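From: Coralie Bright
To: Ormsby Clothing Swap list
Date: December 2021
Subject: Re: Re: sorting for the winter swap - bins, sizes, coats??

> Hi all. Before we get going again can somebody please settle how stuff is
> supposed to be sorted? Last time I brought two bags, folded and labeled, and
> they ended up in with the kids things. Also do coats count as one item or
> two? And is Nasholm Hall still happening or did we move? I have heard both.
> Would like to know before I haul everything across town.

OK quick answers, I'm on my lunch.

Yes still Nasholm Hall. Side door, not the front, the front sticks. The Uvel Street place wanted a deposit and we'd have had to be out by noon so forget that.

Coats count as two. Always have. Snow pants are one. I know it's not on the sheet, the sheet is old, I'll fix it when I get a minute.

Sorting - we are going by SIZE this time, then by type. Last February we did it by type first and people were digging through every single pile for a medium. So grown-up tops in one spot, S to XL left to right, and kids at the opposite end of the room where they can't get mixed in. Sorry about your bags, that was a mess.

White bins for small stuff only. Hats, gloves, socks with a mate.
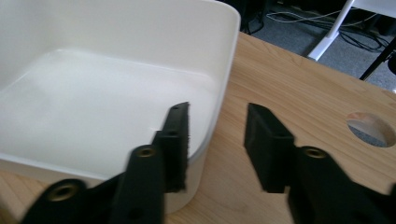 White bin on the table

Please don't put sweaters in them, you get three in and then nobody can see what's under. Sweaters and shirts go flat on the tables, folded, collar up if it has one. Doesn't need to be store-perfect. Tag goes on the collar or the waistband, masking tape is fine, pins are not (Cidum Cleaners gave us a box of those paper tags, use them up first).
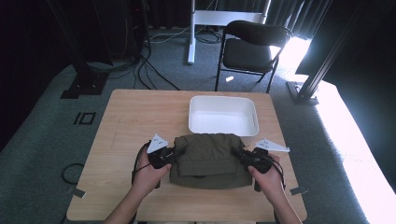
Olive green one, folded, tray behind

What we can't take: anything with a broken zipper, pillows, single shoes, car seats. Stains - use your judgement, if you wouldnt hand it to a friend then it's rags. Rags bag is by the coat rack.

Points are same as before. Bring an item, take an item, leftover points carry over to spring. If you lost your card just tell me at the door, I have the notebook. I am not going to argue over a scarf. 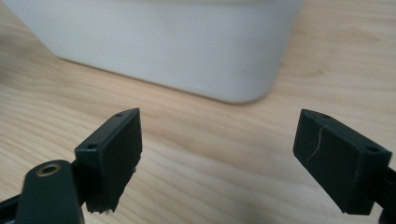

Setup is the night before, 2 hours tops if enough of us come. Mostly hauling tables. I need somebody with a truck for the rolling racks, mine is in the shop again. Door code is 1444, please don't forward this to the whole world.

Still looking for hangers too - any kind but wire. And if you have a full length mirror you can lend, teh one in the hall has a crack right at face height.

Anything left at the end goes in the church van, so if you want your stuff back come get it before we start sweeping.

More later, gotta run

Coralie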